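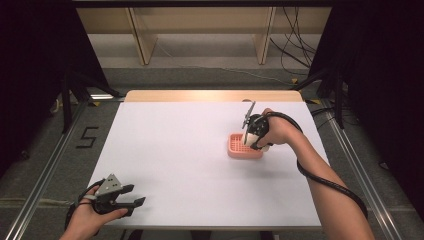
How to Prepare and Submit a Household Inventory for Small Estates

Murkcombe Probate Assistance Office
Guidance for Executors and Family Representatives

When a person dies, the individual named to settle the estate must prepare a list of what that person owned. The list is called an inventory. It is used to decide whether the estate qualifies for the simplified procedure, to divide belongings among the heirs, and to answer questions that may be raised later. This page explains how to prepare the household portion of the inventory. Bank accounts, vehicles and real property are covered on separate pages.

Before you begin

You must have written authority to act for the estate. Do not remove, sell, donate or discard anything until that authority has been granted. If other family members have keys to the home, ask them in writing to leave the contents in place.

Gather the following:

Form H, Household Contents, and as many continuation sheets as you need
A copy of the will, if there is one
Any insurance schedule that lists jewelry, art or musical instruments
Receipts or earlier appraisals
A pen with permanent ink, if you are completing the form by hand

A second person should be present while the list is made. This person may be an heir, a neighbor or a friend, and signs the last page as witness. The witness does not vouch for the values, only for the fact that the rooms were inspected.

Step 1. Divide the home into areas

Write the name of each room at the top of a new sheet. Include the attic, basement, garage, sheds and any rented storage unit. Closets are listed with the room they open into. Finish one area before starting the next, and note the time at which each was started and finished.

Step 2. Separate single items from groups

Any item that you believe would sell for $40 or more receives its own line. Items below that amount may be grouped, for example "kitchen utensils" or "paperback books." Sets should be kept together. A dining table and its matching chairs are one entry, as are the pieces of a dinner service.

Items valued at $700 or more must be supported by a written appraisal or by a record of a recent sale of a similar item. Attach the record to the sheet on which the item appears and write the line number in the upper right corner.

Step 3. Describe each item plainly

A good description allows a stranger to find the item in the room. Give the type of object, the maker if it is marked, the main material if you are certain of it, and any damage. "Mantel clock, marked Judetti, glass cracked" is sufficient. "Grandmother's clock" is not. Where the maker or material is unknown, write "unmarked" or "material not known" and continue.

Avoid words such as "antique," "rare" or "solid gold" unless an appraiser has used them.
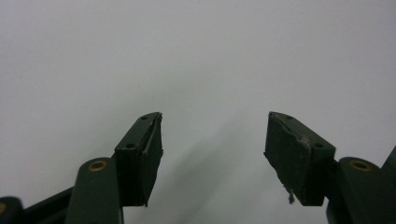

Step 4. Assign a value

The figure required is fair market value on the date of death. This is the price a willing buyer would have paid for the item in its existing condition. It is usually much lower than the purchase price, and lower again than the replacement value shown on an insurance policy. Used furniture and clothing in particular are often overstated.

If the heirs cannot agree on a value, enter the lower figure, mark the line with a "D" for disputed, and record the higher figure in the remarks column. Do not leave the line blank.

Step 5. List property that belongs to others

Borrowed tools, rented medical equipment and belongings of a surviving spouse or tenant are not part of the estate. Enter them on Form H-2 with the name of the owner - this protects the owner as well as the executor. Medical equipment should be returned promptly once it has been recorded.

Step 6. Total, sign and file

Add each sheet separately, then carry the sheet totals to the summary page. If the household total is greater than $1000, the summary page must be signed before a notary. Keep a complete copy for your own records.

File the original and 2 copies at the Weltham counter before 4:00 p.m., or send them by mail with a stamped return envelope. Forms sent by fax are not accepted.

Correcting an inventory

Items are sometimes found after filing. Complete a new Form H, write "Supplement" across the top, and list only the additional items. Do not alter the original. If an item was listed in error, a signed statement giving the sheet and line number is enough.

Questions about household inventories may be directed to Gareth Inskip, Estates Clerk, at the Weltham counter. Staff can explain the forms but cannot give legal advice or suggest values for particular items.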